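Gripper comparisons at Dunbar still get settled by payload and stroke, and both numbers say little about cloth. At Prestcombe we ran two finger designs for 100 picks each on soft goods. The smooth pair failed 16 times, the ridged pair 11. That gap is small – too small to justify the price of new tooling.
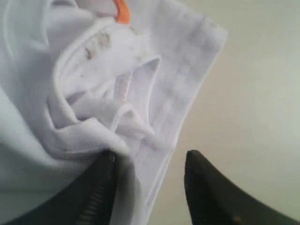
Page last changed: May

White fabric on a pale surface is the case I would test first. A stitched band gives the wrist camera an edge to work with; the bunched layers give it very little. All 4 controllers we tried picked the wrong fold more often than the fingers lost a good one. Spend on the camera, then argue over ridges.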